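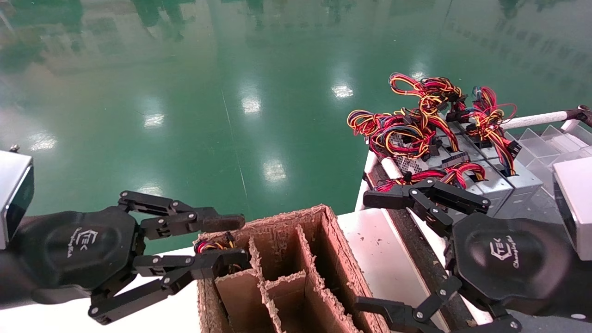 Page last changed: 21 August 2022

Speaker notes: Planning the budget for a packing cell

Slide 1. Good morning. I work in equipment planning for Viscombe, and I was asked to speak on how we prepared the budget for the second packing cell at our Brombridge site. I will speak mostly about money and a little about cardboard.

Slide 2. The work is simple to explain. Power supply units with their wire harnesses must go into divided cardboard boxes. A person learns this in a morning. For a pair of robotic hands the metal case is the easy part, and the wires are the hard part. They are soft, they catch on each other, and the connectors are of different sizes. Please keep this in mind when a supplier quotes you a cycle time. Ask which part was used in the test, and ask if the wires were on it.

Slide 3. Our first budget had one large line for the robot and one small line for "other." This was my mistake. (Pause here. Show the old sheet.) In the new sheet, "other" is divided into tables, fixtures, spare fingers, cables, floor work, training and packaging.

Slide 4. Packaging deserves its own line. We reuse our boxes, and after many trips the rims become ragged and the dividers lean.

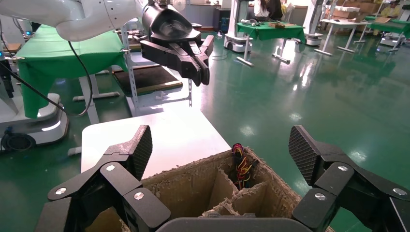

A worker does not care about a torn rim, but a gripper program may have been set for a straight one. You can pay for better boxes, or you can pay for the hours to adjust the program. We asked Biwott for a price on plastic trays. The price was 2,292 dollars for 300 trays, and this was less than we had expected. The decision is still open, as the trays do not fold and we must find a place to store them.

Slide 5. Hours. We planned 328 engineering hours for setup and trials. Please do not hide these hours inside the purchase price. Your finance department will ask for them later, and then it looks as if you forgot.

Slide 6. Rent or buy? Somance offered us both. We chose to rent for the trial period and to buy after the acceptance test. Read the contract carefully on the wear of finger pads, and who pays for it.

Slide 7. Questions. If there is time, go back to the old sheet and let the audience find what is missing. If there is no time, tell them that the blank sheet is in the handout, on page 2.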